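Minutes of the project meeting, Jidcombe site
Started at 10.00. Notes by the secretary.

1. Minutes of the last meeting
Accepted with one correction. The handheld set is called Osa, and Zima is the name of the task list. In the last minutes they were written the other way.

2. State of the recordings
We have 3245 demonstrations in the store. Of these, 2000 are by hand with the grippers and the rest are by remote control from the Costigan desk. It was asked if the two kinds can be trained together. The answer for the moment is that they stay in separate folders until the time stamps are compared.

3. Kitchen tasks
The microwave task was discussed for a long time. The person who shows the task holds one gripper in each hand, and the paper cup must be kept upright all the way. Some people close the door with the same gripper which carried the cup, and others use the free one. It was agreed that both ways are allowed, but one person should keep to one way during a full set of 30.

The meeting also agreed that the door is fully open before the cup goes near it. Recordings where the marker cubes are hidden from the head camera for a longer time will be marked, and not deleted.

4. Remote control
The delay on the Costigan desk is still felt in the small movements. Pouring is therefore taken off the remote list until August. Opening and closing of doors can continue.

5. Actions
- Compare the time stamps of both folders.
- Write the rule about the door into the Zima list.
- Order new pads for the Osa grippers.

6. Any other business
The room is too warm in the afternoon, so the long sets will be done before lunch.
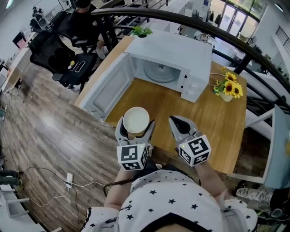
The next meeting is at the same hour, and the item on folder names, for which we had no time, will be taken first.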